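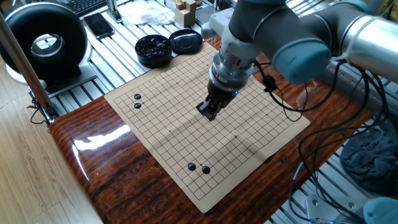 Mellwood board game kit: stones land off the intersection on a paper board

Posted by Catarina Arruda, 25/04/2022
Filed under: Kits and add-ons, Pick and place

I have the Mellwood Go kit on trial and need to decide whether to keep it. The kit is the software package plus the folding paper board; the arm and the parallel gripper are ours. The bowl and stones came from a local shop.

Picking from the bowl works well enough. Placing does not. Near the corners used for calibration the stones land on the intersection. Away from them the error grows, and it is worst close to the fold lines. The arm repeats well. If I send it to the same intersection over and over with no stone in the fingers, the tips return to the same spot as far as I can judge by eye.

What I have done so far:

Ran the four-corner calibration again, with the touch-off pin from the kit.
Lowered the placing speed to the minimum in the settings page.
Changed the release height up and down. Lower is better until the fingers brush the paper, and then the sheet moves.
Swapped the finger pads for the softer pair. No change.

The sheet has one fold each way, so it creases into quarters. It is lying directly on a polished wood tabletop, at an angle to the table because that keeps the far corner within easy reach. The manual says any angle is fine.

Is this a limit of the kit, or something in my setup? The trial period is short and I would like to know before I pay for the full license. Mellwood also sells a rigid board, but it costs extra and I would need to justify it.

Comments on this post

Larysa Symonenko: Which version of the software? The placing routine changed in March.
Catarina Arruda: The March one. It reports itself as build 1317.
Larysa Symonenko: Then you have the grid option. See below.

Panagiotis Popescu
Marked as accepted by the poster

The arm is probably fine. You have two separate problems and the four-corner routine hides both of them.

First, the sheet is not flat. A four-corner calibration assumes a plane. Along a crease the paper stands up from the table, so the grid line is no longer at the height the software thinks it is. The stone touches early on one side, tips, and settles off center when the fingers open. Go stones are curved underneath, which makes this worse than it would be with a flat disc.

Second, the sheet is not held. Gloss lacquer under paper gives very little grip. Every time a stone or a fingertip touches early, the sheet can shift by a small amount. You will not notice one shift. After a full opening you will.

To find out which one dominates, put a pencil tick on a strip of masking tape at each corner of the sheet and play a long sequence. If the corners have left the ticks, the sheet is moving. If they have not, you are looking at height error.

The fix for both, in the order I would do it:

1. Press the sheet. Fold it backward along each crease, then leave it under something heavy and flat overnight. An iron works on some papers and ruins others, so I would not start there.
2. Lay a thin sheet of rubber or a silicone baking mat on the table. Put the board on top.
3. Tape all four edges along their full length. Tape on the corners alone lets the middle of each side lift.
4. Recalibrate after taping. The mat changes the height, and the stored plane is now wrong. If you skip this the fingers will go straight into the paper.
5. Set the release so the stone is just touching the paper when the fingers open.

The angle of the board does not matter to the calibration. It can matter to the gripper. If the fingers open along a line that points at a neighboring stone, they can push it on release. Set the gripper rotation to follow the grid and have the fingers open along a diagonal, where there is more room. The option is called "align to board" and it ships turned off. On a crowded board this matters more than anything else on the settings page.

On whether to buy: I kept mine. The pick routine is good and the motion planning between bowl and board is dependable. The paper board is the weak part of the package and I regard it as a sample. A rigid board from any game shop will do the job provided you enter the line spacing by hand, remembering that the spacing differs between the two directions on a standard Go board. People enter one number twice and then wonder why the far rows drift.

Larysa Symonenko

Agree with the above on taping. One addition.

From the March version on there is a grid calibration under Advanced. In place of four corners it touches off at points spread over the board and fits a surface through them. It takes far longer, and it will follow a crease to some extent. It does nothing for a sheet that slides, so tape first.

Save the result under a new name. The default name gets overwritten the next time somebody runs the quick routine, and there is no warning.

I ran 200 placements this way on a creased sheet from the same kit and had 2 that I would call misplaced, both right on a fold. Before that I had stopped counting. My arm is a different make from most people's here, so take the figure for what it is.

Also check the gripper cable. If it hangs free down the side of the arm, it can drag on the wrist at the far end of the reach, and a light arm will show that as a small offset in one direction only. Leave slack at the wrist and clip the rest.

Madalena Vilela

Had the Uldale kit before this and it had the same trouble. Sent it back. Just get a wooden board.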